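4. Deployment and measurements

4.1 The access network

The measurements in this section were taken on the Skatik network, a shared fibre system that links public buildings in two neighbouring districts. The backbone was laid along the existing road reserve and was already lit when our work began. Our concern is the last stretch, from the district cabinets to the buildings, where most of the delay in earlier roll-outs has been reported (Wunderlich and Fung; Hung et al.).

At the time of the study 243 buildings had a working connection. They include schools, clinics, council offices, a training college and a small number of workshops. Each is served by a single fibre pair from the nearest cabinet. Where the duct was blocked, the contractor, Plaseck, used aerial cable on existing poles. Aerial spans were kept short, and none crosses the main road.

Every building has the same terminal, with one port reserved for our probe. The probe sends a small test packet to a server in each of the 2 district exchanges and records the round-trip time, the loss and the route taken. It also runs a longer download test at night, when the offices are closed. We left the daytime traffic alone, as several sites had asked us not to load the line during working hours.

4.2 Types of site

Sites were grouped by how they use the line. Offices mostly use it for mail, web pages and a shared records system. Schools have short, heavy peaks at the start of lessons. Technical sites send a steady flow of small packets and are more easily upset by variation in delay than by low speed. This last group is the smallest, but it produced a large share of the fault reports in April, and we treat it separately below.
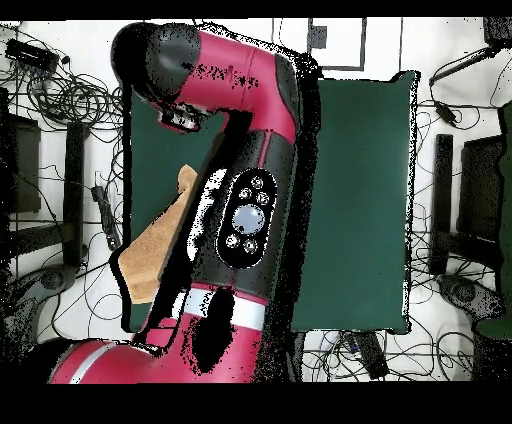

Figure 3. Red and black robot arm with a button panel.

For the technical sites we shortened the interval between test packets and kept the full record of each run in place of the hourly mean. Liao's earlier work on the Ho ring used hourly means throughout, and short breaks of a few seconds do not show up in figures of that kind. With the shorter interval we logged 3388 separate events in which the round-trip time rose above the agreed limit. Of these, 1413 fell within the same minute as a route change at one of the exchanges.

The remaining events are harder to place. Some match the times at which Plaseck's crews were working in the cabinets, according to the job sheets. Others occur on aerial spans in high wind. We were not able to separate the two causes at sites where both applied, and these are marked as unresolved in Table 4.

4.3 Effect of the routing change

Following a request from Cheung, the operator changed the routing timers at both exchanges part of the way through the study. The old settings had been carried over from the Zukis equipment that the network first used and had not been reviewed when the newer switches were fitted. After the change, route changes at the exchanges were less frequent and shorter. Loss at the office sites hardly moved. At the schools the morning peak was unchanged, as it depends on the capacity of the cabinet uplink, and the timers have no bearing on that.

The results by site group are given in Table 5. Sites connected after the timer change are left out of the comparison.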